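Guides › Workplace Automation › Operator Set-Up

Section 4: Starting a Shift at a Teaching Table
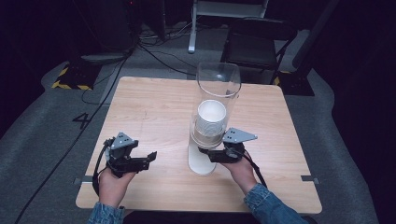

Fig. 4-1. Table position with hand-held grippers and the cup cylinder.

This section is for people who used to load the cup dispensers at Plaltby by hand and now spend part of the shift showing the Prandix system how it's done. If you have stacked cups for a living, you already know the work. The new part is doing it with a gripper in each hand, which will make you feel like a lobster for the first hour.

4.1 Before you begin

1. Sign on at the Sirau terminal with your own number. Sessions logged under a workmate's number count toward their hours, and they will not offer to give them back.

2. Check the number marked on the floor beside your table and enter it as your position. Table 4 is "4". People still get this wrong.

3. Clear the tabletop of everything except the cylinder, its base and the cups for the task. Phones, keys and muffins go in the lockers.

4. Stand the cylinder upright near the centre of the table, open end up. Press lightly on the rim. If it rocks, reseat it on the base.

5. Walk the cables from the table outward and move any slack away from where your feet will be.

CAUTION: The hazard-striped tape around the equipment stands is a boundary. Do not step inside it, lean over it, or park your coffee on the other side of it. A bumped stand means the whole position has to be calibrated again, and that takes 20 minutes of everyone looking at you.

4.2 Picking up the grippers

1. Take the left gripper first, then the right. Keep each cable running back past your wrist so it stays out of the jaws.

2. Hold both with the jaws pointing inward and the grey plates on top. Don't cover the plates with your fingers or hang anything from the holes. Lanyards have been tried.

3. Open and close each pair of jaws twice. If either sticks, put it down and enter code 838.

NOTE: Sleeves are fine. Loose cuffs should be buttoned or rolled.

4.3 Running the task

1. Wait for the tone.

2. Move the cup as the task card asks, at the pace you would use on the floor. Slowing down to be helpful teaches the system to be slow, and then we all have to work beside it.

3. If you drop a cup, pick it up and carry on. Dropped cups are kept in the record — the system needs to know what you do next, and swearing isn't recorded.

4. If a cup jams in the cylinder, steady the base with one gripper before you pull with the other.

5. Set both grippers down after each run. A session stops by itself at 99 runs, whatever your supervisor may be hoping.

4.4 What this changes for your roster

Table time is paid at your usual rate and counts as light duties. Kontogiannis, who supplied the tables, recommends a break every 900 seconds. Plaltby has agreed to this, so take it, and do read it as 15 minutes like a normal person.

Dispenser loading on the night shift moves to the Prandix units in July. Day loading stays with staff. Anyone coming off nights will be offered table work, jam clearing or restocking. Jam clearing has been the popular choice so far — it turns out — no change to your classification is needed for any of the three, and preferences go in through the Sirau terminal under "Roster".

4.5 Ending the session

1. Lay the grippers on the table, jaws facing each other, cables untwisted.

2. Take any cup out of the cylinder and put it in the used sleeve. It does not go back in the lunchroom.

3. Sign off and wait for your number to clear from the screen before you leave the position.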